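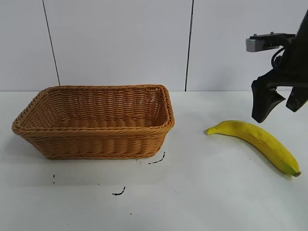
Hamisi Rotich wants to know why we plan at all, why not let the policy drive the arm end to end and be done with it. Came in by email after the abstract went up. Start with his question, read it out, come back to it at the end.

Slide 1. Who we are, one line only. Talk is about Nerno, the planning layer. Not the arm. Not the hand.

Slide 2. The task. Banana goes in basket. Sounds dull, say so, move on. Basket and fruit get moved between trials, planner doesn't get told where. Everything after this slide is software.

Slide 3. Stack diagram. Go bottom up, last time I went top down and lost people.
- driver loop, fixed rate, never blocks. Never.
- Ansari on top of that, does trajectories and collision checks
- Nerno picks the grasp and the drop point
- perception off to the side, publishes whenever it has something
Stress the "whenever". Planner reads the newest estimate with its time stamp, does not wait. If older than 200 ms, hold still and ask again.

Slide 4. Perception. Segment first, then fit a long axis to the mask. A banana is curved so the straight axis misses the fruit at the middle, center of the box can land on bare table. We fit an arc now. Three points, cheap. Grasp goes at the middle of the arc, fingers closing across it.
Pause here, people like this one.

Slide 5. The basket problem. Woven walls are bad for depth. Holes in the cloud, and the collision checker thought it could go straight through the side. Fix was boring: fit a box to the rim, treat the walls as solid, leave the top open. Trinidad wrote that in an afternoon, thank her by name (Trinidad Soriano, she may be in the room).
Dont get dragged into the depth filter. If asked, say we tried it, smeared the rim, dropped it.

Slide 6. Where to let go. Old version: center of the opening, fixed height. Problem, a long object held crosswise can catch the rim on the way down. New version turns the wrist so the object's long axis lines up with the long side of the basket, then lowers. Adds a little time. Worth it.
Show the cost terms only if we are ahead of the clock.

Slide 7. Numbers. 200 trials in simulation, 195 placed. On the real table 100 trials, placed a few less, and I don't have a clean breakdown yet so DON'T put a number up. 4 of the sim misses were planner timeouts, other one was a bad mask. Say that plainly.
Somebody will ask how long a plan takes. Over half the time is collision checks. Leave it there.

Slide 8. Tooling. This is the part I care about.
- every run writes one log, Dander replays it
- replay feeds the planner the same messages in the same order, so a bug at run time is a bug at my desk
- you can swap the planner and rerun an old log up to the first motion. After that the log is no good, world would have gone differnt
- the last point took us until October to admit. Get a laugh if possible

Slide 9. Things that broke.
Clock drift between the two machines. Looked like bad calibration for weeks. It was time stamps.
Hand to camera transform was stored in two files. Pick one file.
Gripper "open" meant two things in two places, a width in one and a flag in the other.

Slide 10. Back to Hamisi. My answer: you can learn the grasp, fine, we may do that. But when it fails I want to know which box on slide 3 failed, and today I can. Not saying forever. Be nice about it, he has a point on the drop step, hand written costs are getting long.

Slide 11. Next. Cladedwood branch, two objects, one basket, order matters. Half working. No demo, no matter who asks.

Questions. Repeat each one into the mic. Water is on the left.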